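Search the FAQ
Enter keyword Go

Skavus Poker League: frequently asked questions

These are the questions we are asked most often about the league. Anything not covered should go to the tournament director, Gun-woo Kwon, before the start of play. Once cards are in the air he is usually busy.

JOINING AND SEATS

Do I need to be a member to play?

You can play one night as a guest. After that you need to join, which you can do at the desk or through your Wosex account. League points are only awarded to members. If you join after your guest night, the points from that night are added to your total, so there is no need to join in advance just to be safe.

How old do I have to be?

Eighteen. Bring photo ID on your first visit, whatever your age. A passport or driving licence is fine. A photo of your licence on your phone is not.

Where do you play?

The main league plays in the upstairs room at Skakard. The Veres room is smaller and is used for the winter series, which begins in November, and for the occasional Omaha night. The address for each event is on the event listing. Please check it, as people do turn up at the wrong one.

How many seats are there?

We take 40 players on a normal league night. Seats are given in the order people register. When the list is full you go on the waiting list, and you move up automatically if someone drops out. Alternates who come along on the night are seated as players bust, up to the end of the late registration period.

I registered but can't make it. What should I do?

Cancel in Wosex by 4 pm on the day. After that, please ring the desk. If you don't cancel and don't turn up, your seat is held for the first level and your blinds are posted. At the end of the level the stack is removed and the seat goes to the next alternate. Three no-shows in a season and you will be put on the waiting list for every event until the season ends.

What time should I arrive?

Doors open at 6.30 pm and the first hand is dealt at 7.15 pm. Seat draws are done when you check in. You can't ask to sit with, or away from, a particular player. If you have an access need, such as a seat at the end of a table or one close to the door, tell the desk and it will be dealt with before the draw. 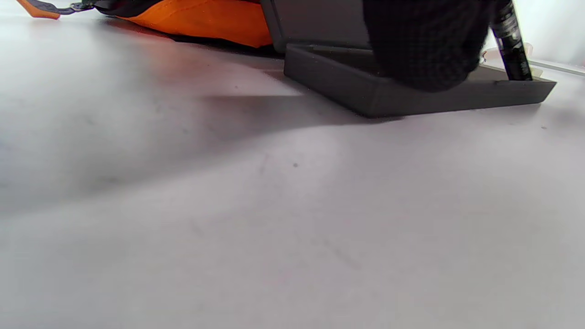
Late registration stays open until the end of the fourth level. Anyone who comes in late gets a full starting stack. There is no reduction for missed blinds, since several of our regulars work shifts and we don't want to shut them out.

THE GAME

What game do you play?

No-limit hold'em, apart from the Omaha nights mentioned earlier. All league events are freezeouts. There are no rebuys and no add-ons.

How long are the levels?

Twenty minutes up to the second break and fifteen minutes after that. The clock is on the big screen and also in Wosex. If the two disagree, the big screen is correct.

Do I need to know how to deal?

It helps. We have dealers for the final table only. At the other tables the players deal in turn. If you would prefer not to deal, say so when you sit down and the player on your right will do it for you. We would sooner have a slow game than a misdealt one, so take your time.

What happens if there is a misdeal?

The hand is dealt again with the same button if the fault is noticed before there has been significant action. Significant action means two players acting with chips in the pot, or three players acting in any way. After that the hand stands, unless the deck itself is faulty.

Which rules do you follow?

Our own rule sheet, which is kept at the desk. It is close to what you will find in most card rooms. The points that catch visitors out are these:

- One oversized chip put in without a word is a call.
- Verbal declarations in turn are binding.
- A string bet will be ruled a call if anyone at the table objects. It doesn't have to be a player in the hand.
- Both cards must be shown to win a pot at showdown, even if you are playing the board.
- You must be in your seat when the last card of the deal reaches the button, or your hand is dead.

Can I use my phone at the table?

Yes, if you are not in the hand. Calls should be taken away from the table. Headphones are allowed until the last two tables, then they come off. Charts and solvers may not be opened anywhere in the playing room while you still have chips.

I disagree with a ruling. Can I appeal?

Ask for Gun-woo at once, before the next hand starts. He will hear from the dealer first and then from the players involved. His decision is final for that night. If you still think it was wrong, write to us afterwards. We can't change the result, but we have altered the rule sheet twice following letters from players.

Are people allowed to talk about a hand while it is being played?

No. This includes players who have folded. Saying what you folded, guessing what someone holds or pointing out a possible flush can all change how the hand is played. The first time is a warning, and the second is a missed round.

POINTS AND PRIZES

How are points worked out?

Points depend on where you finish and how many players entered. The top 16 finishers score on a full night. On a smaller night fewer places score, and the table for this is printed on the back of the rule sheet. There are no points for knocking people out. We tried it for one season and it led to arguments over split pots.

Do all my results count?

Your best 7 results count towards the season table. You can play more events than that, and a better score will replace your lowest one.

What if two players are level?

The player with more wins is placed higher. If that doesn't separate them, we look at second places, then thirds, and so on. If they are still level after all that they play heads-up before the season final.

Where can I see the table?

It is posted in Wosex by noon on the day after each event. Scores are provisional until the next event begins. If yours looks wrong, send us the date and your finishing place. One player's total stood at 1017 for most of last spring when it should have been lower. This was a typing error on our side and it was put right once someone wrote in.

Can we make a deal at the final table?

Players may agree to share the prizes if everyone still in wants to. League points are not part of any deal. Stop the clock, call the director and agree it out loud. If one player says no, play continues and the matter should be dropped until somebody else is out. Please don't press anyone for a reason. 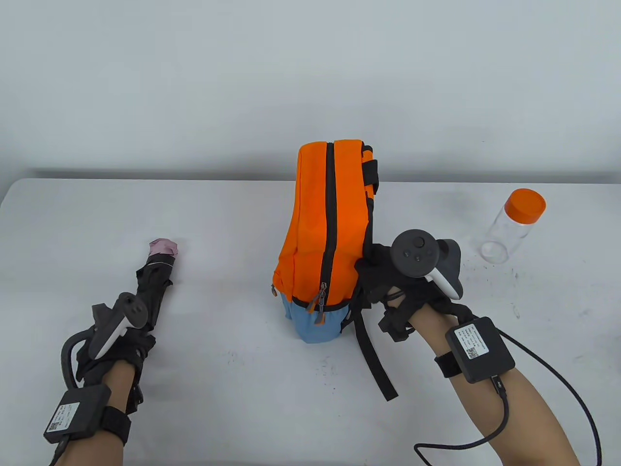

ON THE NIGHT

Is there food?

Skakard serves hot food until 9 pm, and you can order from the bar during the first break. Veres has drinks and crisps only. Food may be eaten at the side tables but not over the cards.

Can I bring someone to watch?

Yes. Guests can sit along the wall and should stay behind the players. They mustn't stand where they can see anyone's cards, including yours.

Is there parking?

Skakard has its own car park. Type your registration into the tablet by the bar or you will be sent a charge, and we can't cancel it for you. At Veres you will have to park on the street.

When does it finish?

Usually before midnight. The last two nights of the season tend to run later.

I left something behind. Who do I ask?

Ring the desk at the venue where you played. We don't keep lost property ourselves.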